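Gronerik Steam Pot: User Manual
Section 4: Steaming dumplings, buns and puddings

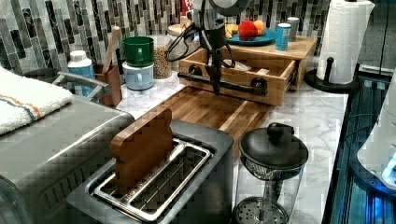

Fruit on a round plate, with two cans to the right.

This section covers steaming with the upper and lower trays. Read Section 2 (Filling and descaling) before you use the pot for the first time. For rice and whole grains, see Section 5.

4.1 Before you start

1. Stand the base on a flat, heatproof surface, clear of wall cupboards and curtains.
2. Lift out both trays and check that the drip ring is seated in its groove. The flat side of the ring faces up.
3. Fill the tank with cold water to the line marked for your cooking time. The lower line holds 626 ml and is enough for one batch of dumplings. Use the upper line for puddings.
4. Fit the lid and plug in the base.

CAUTION: Do not fill above the upper line. Boiling water may be forced out through the side vents.

Note: Do not add milk, stock, vinegar or oil to the tank. Flavourings such as a strip of lemon peel or a bay leaf go in the drip tray.

4.2 Preparing the trays

1. Brush the tray lightly with oil or melted butter. Wipe off any that collects in the holes.
2. For filled dumplings and soft doughs, line the tray with a piece of banana leaf, cabbage leaf or baking parchment. If you use parchment, pierce it in several places.
3. Leave at least a finger's width between pieces. Doughs made with yeast need double this.
4. Keep shaped pieces under a damp cloth until they go in. Rice flour dough cracks quickly when left uncovered.

4.3 Steaming

1. Press the power button. The green light flashes while the water heats.
2. Wait for the light to stay on. Do not load the tray before this.
3. Open the lid away from you, lower the loaded tray on to its ledge and close the lid.
4. Turn the dial to the time you need and press Start.
5. When the tone sounds, leave the lid closed for two minutes, then open it.

WARNING: Steam causes serious burns. Keep your face and forearms back when you lift the lid, and use dry oven gloves. Damp gloves let the heat through.

Steaming times (one tray, from a full head of steam)

Rice flour dumplings, sweet filling: 12 minutes
Wheat dumplings, meat filling: 15 minutes
Yeast buns, medium: 14 minutes
Semolina cakes in moulds: 18 minutes
Egg custard in cups, covered: 20 minutes, low setting
Sponge pudding, one-litre basin: 86 minutes
Suet pudding, one-litre basin: 115 minutes

With both trays in use, add four minutes and swap the trays over at the halfway point. Do not steam a basin pudding and dumplings together.

4.4 Topping up during long cooking

Puddings need more water part of the way through. The amber light comes on when the tank is low, and the heater switches off if nothing is added.

1. Boil a kettle.
2. Pull out the filling spout at the side of the base.
3. Pour slowly until the water reaches the lower line.
4. Push the spout back in. The timer carries on from where it stopped.

Cold water may be used, but the pudding will need a further ten minutes.

4.5 Covering a basin

1. Cut one round of parchment and one of foil, each a hand's width wider than the basin.
2. Lay the parchment on the foil and fold a single pleat across the middle of both.
3. Place them over the basin with the foil on top, and tie string tightly under the rim.
4. Trim the edges so that nothing hangs into the water.

4.6 If something is wrong

Dumplings have split: the dough was too dry, or the setting was too high. Add a teaspoon of warm water to the next batch of dough.

Buns are wet on top: condensation is dripping from the lid. Wrap the lid in a clean tea towel and knot the corners above the handle, well away from the base.

Dumplings stick to the tray: let them stand for a minute, then loosen them with a wet spoon.

Green light keeps flashing: the drip ring is missing or upside down. Switch off, let the base cool and refit it.

Both lights flash together: unplug the base and contact Zaltis Service. Do not open the base yourself.

4.7 After use

1. Unplug the base and let it cool for 30 minutes.
2. Empty the tank and drip tray.
3. Wash the trays, ring and lid in warm soapy water. The trays may go in the dishwasher. The lid may not.
4. Wipe the base with a damp cloth and dry it. Store with the lid off.

Replacement drip rings and trays can be ordered from Zaltis Service, Ullstead. Have the number from the underside of the base ready.

Section revised 12 October 2023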